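4.2 Fare errors and traveler response

The second part of the study concerns fares that were published by mistake and later withdrawn. Vương and Hầu collected 2,000 booking records from Tramard, a travel agency that sells multi-stop tickets, and kept 1,950 after duplicate entries were removed. Each record lists the fare paid, the time of purchase, and whether the airline honored the ticket.

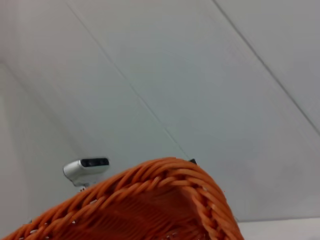

Travelers who bought within the first 60 minutes were more likely to hold a valid ticket at departure. The effect was strongest on routes with two or more stopovers, where the airline had to reprice each leg by hand. Refunds on canceled tickets were slower in August than in any other month — a pattern that Tramard attributes to staffing.
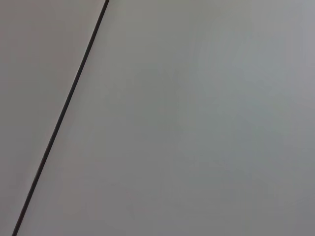 Figure 3. View from the gripper camera: a dark, straight line against gray.

Stopover length was coded separately from price. A stay of less than one day was treated as a connection, and anything longer as a visit. The cut between the two groups is a hard one, as straight as the dark line in Figure 3, and it leaves no middle category for overnight stays. Hầu repeated the analysis with a softer boundary on a sample from Sterkora, a second agency, and the main result held. The size of the price effect did change, however, and Section 4.3 reports both versions.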